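Home | News | Around Gadport | Notices | Contact

Shared workbench at Clodach hall gets a place for its tools

August, Gadport – By the news desk
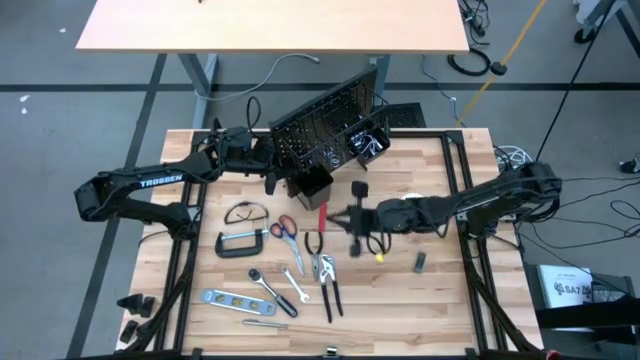 One regular user of the hall wrote to us that she had stopped borrowing anything from the workshop last winter, because she spent more time looking for a tool than working with it. She hopes that the new order will survive the first busy month.

The workshop in the Clodach hall is open to all residents of Gadport who want to repair something at home and do not have the tools for it. Until this summer the hand tools were kept in two deep drawers under the window. Everything went into the drawers together, and small parts collected at the bottom. Users complained about this many times in the notebook by the door.

Now the tools are being sorted on the butcher-block bench, and they will go on a black pegboard with bins for the small items. The board has rows of holes and slots, so the hooks and bins can be moved when the collection changes. Safety glasses are also part of the collection, and users are asked to return them together with the tools and not to leave them in a coat pocket, as has happened.

The hall bought the hooks and the labels from Hoekstra, the hardware store on the harbor road. The total cost was 726 dollars, and this includes a new lamp that is still on order. Cidell, the housing association, paid the larger part. The rest came from the spring sale in the hall.

Sorting takes longer than planned. The drawers held many duplicates, and some of the older tools have no maker's name, so it is not always clear which set they belong to. Duplicates in good condition will be offered to residents for 2 dollars each. Tools with damaged handles are kept apart – they will be repaired if somebody with experience is willing to do it.

The borrowing rules change a little. A tool can be taken home for 10 days, where before there was no fixed limit. Each borrower writes the name of the tool and the day of return on a card, and the card stays in the workshop until the tool is back. Large items cannot be borrowed and must be used in the hall. The bench can be reserved for 60 minutes at a time, or longer in the morning when there is less demand.

Residents who still have tools from the workshop at home are asked to bring them back before the end of August. There is no fee for late return this time. The side door is open from 4 p.m., and tools can be left on the shelf inside.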